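Two Grippers, One Toaster: Comparing End Effectors for the Itdale Breakfast Task

Robotics project report, submitted in April
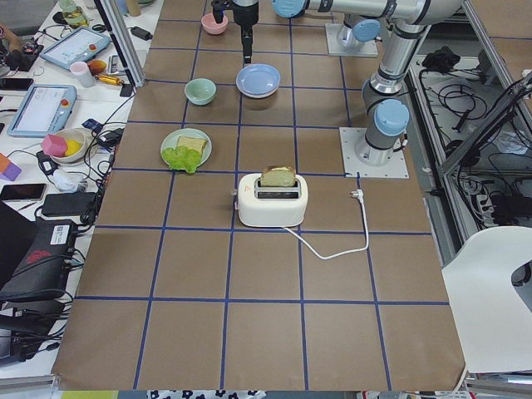
1. What we tested

We compared two parallel grippers, the Kososeo and the cheaper Frandsen, on lifting a slice of bread and setting it on a plate. Both have two fingers. Only one has a manual, and it is 7 pages long.

Each gripper did 90 attempts on the same arm, with the same Cusanau controller settings. The taped grid let us put the plates and bowls back in the same squares, in theory.

2. Results

The Kososeo dropped 3 slices. The Frandsen dropped rather more and flattened most of the others - it has two force settings, and both suit bricks. We logged 1,756 faults in total, nearly all of them one loose connector complaining repeatedly.

Lettuce was left out of the scoring after the first morning. Neither gripper could pick up a leaf without taking the bread as well.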